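How to Follow a Bill Through Your State Legislature (Without Losing Your Weekend)

Updated Aug 1, 2024

Every July my inbox fills up with the same question from readers of the Miltuvthorpe newsletter: "I heard there's a bill about my road, my school, my water rates. How do I find out what's going on with it?" So pour yourself something cold and let's go through it together.
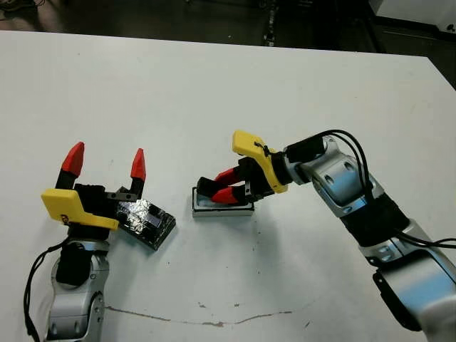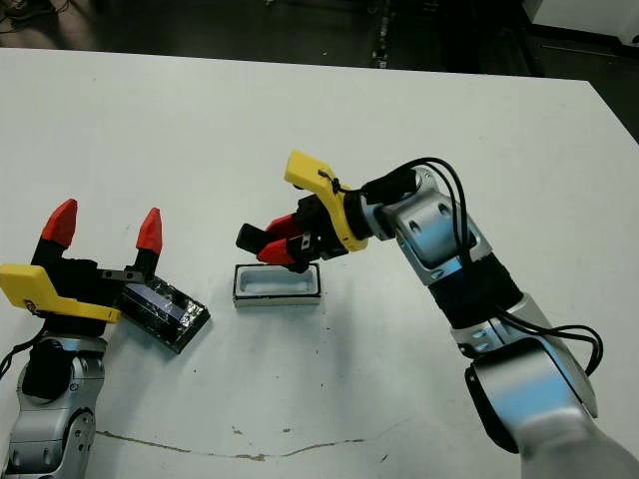
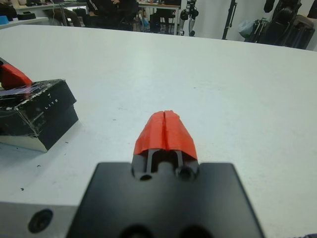
Reading time: 7 minutes if you stop for the links, less if you skim

Step 1. Get the bill number. Everything hangs on this. News stories often leave it out, so go to your legislature's website and search by a plain word or two, like "culvert" or "school lunch." You may get a long list back (my last search gave me 295 results, bless them), so narrow it to the current session before you do anything else.

Step 2. Open the history page, and save the text of the bill for later. The history shows each stop along the way, usually with the newest at the top. "Referred" means the bill was sent to a committee. "Reported" means the committee sent it back out. "Tabled" means it has been set aside, and it may well stay there.

Step 3. Sign up for alerts. Most sites let you follow a bill by email, and it's a lovely thing to have the news come to you! Check your spam folder the first day. Mine went straight in there, right next to a coupon for patio furniture.

Step 4. Look up the hearing. Write down the room, the start time and the deadline for signing up to speak. Deadlines can be short, and they differ from one committee to the next, so read the notice itself even if you've done this before.

Step 5. Write your comment. Put the bill number and your position in the very first line, then say where you live and what the bill would change for you. I try to keep mine to 180 words. When I wrote about the Gultau bridge bill I went on for two pages, and I'm fairly sure only the first paragraph got read.

Step 6. Check for amendments the night before. The version you read in Step 2 may have been replaced, and it's no fun to stand up and argue with a sentence that's already gone.

Next in this series: reading a fiscal note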